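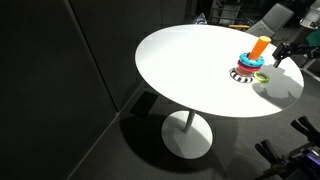
The second reporting period of the Dratasden early play programme covered the fitting out of the play room and the purchase of equipment for children under three. The room is now furnished to the plan agreed in March. Low mats were considered for the seated activities, but staff asked for a surface at which an adult could sit comfortably beside a child, and round white pedestal tables were chosen. The stacking toy, with its orange peg and striped base, is typical of the items bought for use at them – the rings are in strong colours, and a single ring can be handed to a child while the others stay on the peg.

Expenditure

Furniture and floor covering were supplied by Mazurek at the price quoted. Toys were ordered from Evix in two deliveries, the second of which arrived later than planned and contained one incorrect item, since exchanged. Spending on toys and books came to 916 against a budget line of 1001. We ask that the balance be carried forward to the next period for replacement parts, as loose pieces are easily lost.

Attendance

The programme recorded 169 child visits in the period. Attendance at the morning sessions was steady. The afternoon session remained poorly used, and we propose to move it to an earlier time from the start of the next period.

Matters outstanding

The cleaning schedule for shared toys has been drafted and awaits comment from Boten. Storage is still short, and larger items have to be moved between sessions, which takes staff time away from families. A quotation for additional shelving will be sent separately. No change to the overall grant is requested.

Submitted May 17, 2013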